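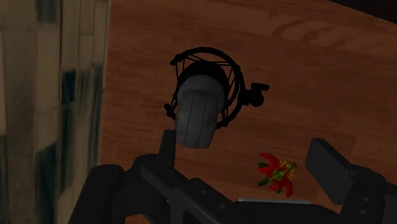 A wooden tabletop with long grain lines, beside a panel of checked fabric.

Wood grain

Wood grain is the pattern and direction of the fibres in a piece of timber. The word covers several things at once: the way the fibres run, the look they give to a cut surface, and the feel of that surface under a hand or a plane. Woodworkers, furniture makers and instrument builders all talk about grain constantly, and they don't always mean the same thing by it. It is one of the great pleasures of working with timber that no two boards match, even when they come off the same log.

Origins in the tree

A tree grows outward from a thin layer of living cells just under the bark. In places with marked seasons, the wood laid down in spring tends to be paler and lighter, with larger cells, and the wood laid down later in the season is darker and denser. Together they make one growth ring. Cut across the trunk and the rings show as circles. Cut along it and the same rings become lines, arches or waves, depending on where the saw went.

Many tropical trees grow for most of the year and have faint rings or none that the eye can pick out. Their grain comes mostly from the arrangement of vessels and from colour changes in the heartwood, and it can be every bit as striking.

Grain direction

In straight grain, the fibres run parallel to the length of the trunk. Straight-grained timber splits cleanly, bends well and is prized for tool handles and ladders. Spiral grain winds around the trunk like the stripe on a barber's pole. Interlocked grain changes its spiral from one layer of growth to the next, first one way and then the other, and is common in many Australian hardwoods. It is tough stuff to split and can tear badly under a plane, but when it is cut on the quarter it gives a wonderful ribbon stripe that seems to move as you walk past it.

Wavy and curly grain come from fibres that ripple as they grow. The ripples catch the light at different angles, so the surface looks as though it has folds in it even when it is perfectly flat.

Effect of sawing

Flat-sawn boards are cut at a tangent to the rings. They show the broad arches often called cathedral grain, and they are the most common boards in any timber yard because this way of cutting wastes little. Quarter-sawn boards are cut so that the rings meet the face at close to 90 degrees. Their lines are straight and even, and they cup and swell less across their width. In oak, quarter sawing also brings out the rays, which appear as shiny flecks. Rift sawing falls between the two and gives very plain, even lines on every face – a favourite for table legs.

Figure

Strictly speaking, figure is the appearance of a surface and grain is the direction of its fibres, though everyday speech mixes the two. Knots, burls, crotches and old injuries all produce figure. Bird's-eye maple, with its scatter of small round marks, has been puzzled over for generations and its cause is still argued about. Fiddleback, named for its use in the backs of violins, turns up in maple, blackwood and several eucalypts.

The turner Wilma Haldane kept a register of figured boards in her workshop at Cleten. It ran to 504 entries, each with a rubbing in soft pencil, and it remains a delight to leaf through. Her near contemporary Brunello Fabbri preferred plain stock and held that a strong figure should be saved for small work, such as boxes and drawer fronts.

Working and finishing

Planing with the grain lifts a clean shaving. Planing against it lets the blade dive under the fibres and rip them out. On boards where the direction keeps changing, workers take very fine cuts or turn to a scraper. Sanding should follow the grain too, as scratches across it show up plainly once a finish goes on.

Oil and varnish deepen the contrast between pale and dark wood. Open-pored timbers such as oak and ash may be filled first if a glassy surface is wanted.

See also

Burl
Dendrochronology
Quarter sawing
Veneer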